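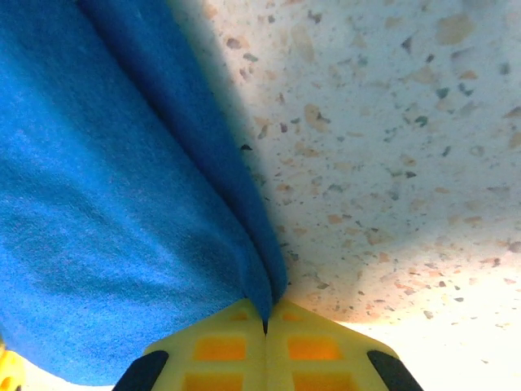 Blue cloth on a speckled countertop.

Skip to content Search our shop Search Clear

Koststead Hand-Painted Arms Panel

The Koststead panel is a wooden shield painted with a coat of arms of your choice. It can carry family, town, school or club arms. Each one is cut, primed and painted at the Hurkmont workshop, and no transfers or printed film are used.

The shield is lime wood with a flat back and a slightly curved front. It stands 40 cm tall without the scroll. The scroll is a separate piece, fixed below the point with two brass screws, and can be left off if the arms have no motto.

What we need from you

A written blazon is best. If you only have a drawing or an old bookplate, send a clear scan and we will write the blazon from it and send it back for you to check. Painting does not start until you have approved the wording and the pencil layout. Changes after that are charged by the hour.

We do not search for arms by surname. Arms are granted to a person or a body, and two families with the same name may have no claim to the same shield. Please check your right to use the arms before ordering.

Colors and metals

Gules, azure, sable, vert and purpure are painted in Makiteo enamel. Gold and silver are metallic paint as standard. Leaf can be ordered for either metal – please say so at the time of ordering, as the ground is prepared differently. Murrey and tenné are mixed to order.

Our pattern book holds 83 common charges, from the plain mullet to the lion passant guardant. Anything in the book is included in the price. Charges drawn from scratch are quoted separately.

Details

Height: 40 cm
Material: lime wood, gesso ground
Finish: satin varnish (matte on request)
Hanging: keyhole plate, fitted
Scroll lettering: up to 2 lines
Price: from 400, scroll included

Care

Dust with a dry cloth. Do not use spray polish, and keep the panel away from radiators and direct sun. Leaf should not be rubbed.

Also available: Mugo table shield, same painting on a smaller board with a stand. Crests and supporters are not offered on the Mugo.

The order book for spring closes at the end of February.

We use cookies to remember your basket. Accept Decline Cookie settings

© Hurkmont Heraldic Painting | Contact | Delivery and returns | Back to top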